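Bedding in a small room - what gets folded, what gets left
Project report, Housing and Everyday Life module
September 2018
Urnthorpe

1. Why this topic

Started out wanting to do kitchens. Everyone did kitchens. Switched to beds in February after a week in a rented room where the bed was also the sofa, the desk and the place where clean washing sat. Question became: in a room where the bed is the biggest flat surface, what happens to the sheets and blankets during the day, and does folding them make any difference to how the rest of the room is used?

2. Where and how

Six rooms in the Gravwood building, all let to students, all single beds. Same floor plan, mirrored on one side of the corridor. Door, wardrobe, bed along the wall, small desk. Asked each person to keep a note for four weeks - made the bed or not, what was on it at teatime, how long it took if they did it. 43 usable entries in the end, which is thin. Two people stopped writing after the first weekend. One kept going but only put "yes" or "no", so no timings from there.

Also did folding sessions myself with a sheet and a blanket, on a mattress with a cover, to get a feel for the times people were writing down. Folded the blanket first, then dealt with the sheet. Tried it the other way round as well and it was worse, nowhere to put the blanket.

3. Folding on the bed itself

Main problem is that the thing you are folding on is soft. On a table you can press a crease flat. On a mattress the middle sinks and the edges ride up, so a corner you lined up a moment ago has slid off again. Sheets are worse than blankets for this. A blanket has enough weight to stay where it's put. 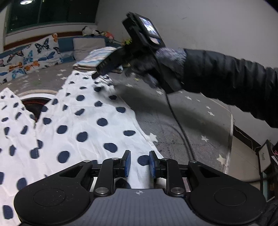
Small things get lost under a sheet very quickly. Entries mention a phone charger, a spoon, one sock (several times), a library book. Four of the rooms used the bed for eating at least once, and plates and bowls came up more than I expected. If the sheet is pulled across in a hurry whatever is on the mattress just goes under it, and then the folding has to stop while it's dug out.

Patterned sheets were easier to line up than plain ones. With evenly spaced spots you can match row to row and see straight away if the fold is squint. Plain white, no chance, I was going by the hem.

Fitted sheets left out of the timings. Tried, gave up.

4. Times

Folding a blanket: people wrote anything from "no time" to "ages", so had to ask again. Most settled on under a minute. Whole bed, sheet included, took roughly 4 minutes when done properly. My own times were slower at first then came down, and I stopped writing them down after that becuase they were all the same.

5. What the rooms were like afterwards

On days the bedding was folded the bed got used as a table. On days it wasn't, people sat on top of the lot and used the floor for their things. So folding didn't mean a tidier room, the stuff moved up to the bed instead. I had expected the opposite and my first draft said so, had to rewrite this part.

Storage is the other half of it. The Egan wardrobe in each room has a top shelf but it is too shallow for a folded blanket, it sticks out and the door wont shut. Three people put the blanket at the foot of the bed, two on the chair. The last one had a Zovetti box under the bed and was the only one happy with the arrangement.

6. Problems with the project

Too few rooms. All the same age, all on the same course or near enough. Should have asked for a drawing of the room each week as well as the notes. Also should have asked about washing day, as the bed is a different thing altogether then.

If doing it again: fewer questions, a printed sheet pinned by the door, and a proper measurement of the wardrobe shelf before starting.

Notes from all the rooms are in the appendix, in the order they were handed in.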